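Buying a Two-Armed Robot on a Small Budget: Questions I Keep Getting

I run a small shared workspace called Hurkia, and ever since I mentioned our robot plans in the newsletter my inbox has been full. I'm putting my answers in one spot so I can just send people a link!

Why two arms? Isn't one cheaper?

It sure is, and I went back and forth on this for weeks. What settled it was writing down the chores I wanted help with. A lot of them — folding a blanket, holding a trash bag open — really want two hands. If your list is all single-item pickup, get one arm and keep the change.

What should I budget for besides the robot?

More than you think. I set aside money for spare fingertips, replacement cables, shipping and a decent chunk of setup time. The quote I got from Pemar looked great until I saw that grippers were a separate line (read every line, please). Hudec bundled theirs, so the bigger number was the better deal for us.

Do I need a special room?

Nope, and I'd steer you away from building one. Plan around the floor you already have. We have carpet, a sofa and a table with legs that stick out where you don't want them, and I wanted to pay for something that could cope with all that. 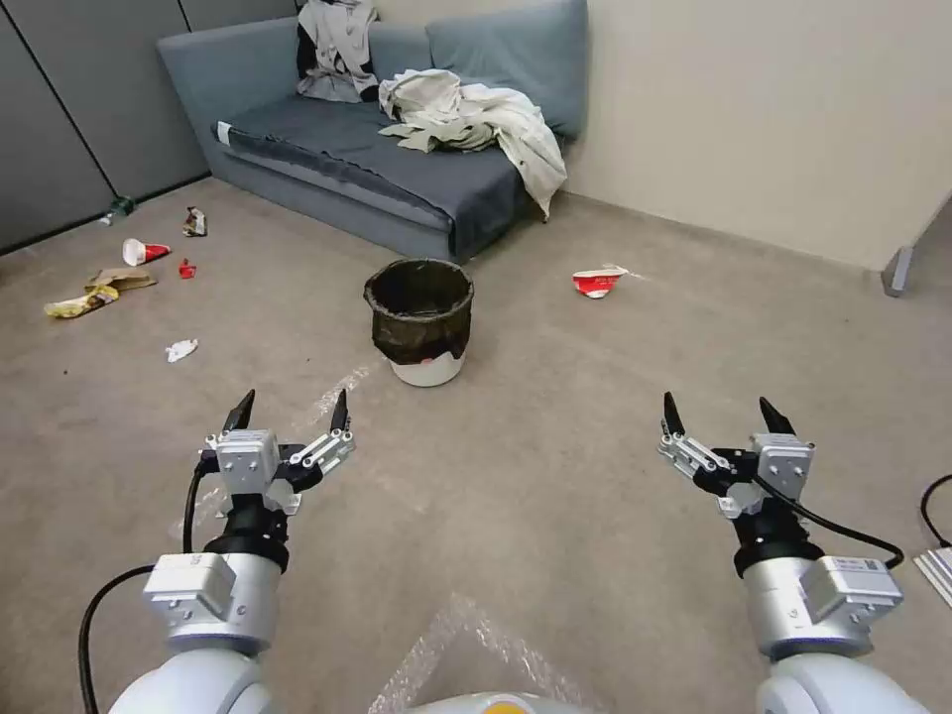 Litter is a great thing to price out before you sign, by the way. A bottle on its side, a crumpled wrapper, a paper cup and a flat bit of cardboard are four very different grabs, and a tissue is something else again. Ask the seller to quote for your real trash and your real wastebasket, bag and all. One company wanted to show me foam blocks and I passed.

How long should a trial be?

I asked for 14 days and I'd ask for it again. The first 5 went to unpacking, charging and moving furniture, so a one-week trial would have told me very little.

Is a service plan worth it?

For the first year, I say yes. Ours comes through Cunia and covers 4 visits. After that I plan to handle the small stuff myself and pay for help as it comes up.

Can I start smaller?

Sure! I put $200 into a practice kit before anything else, mostly bins, tape for marking the floor and a big box of assorted junk to pick up. It made the sales calls so much easier, and I still use the bins.

When is the best time to order?

I'd get quotes in September if your budget year ends in December. Lead times were longer than I expected, and you'll want room to ask for a second round of prices.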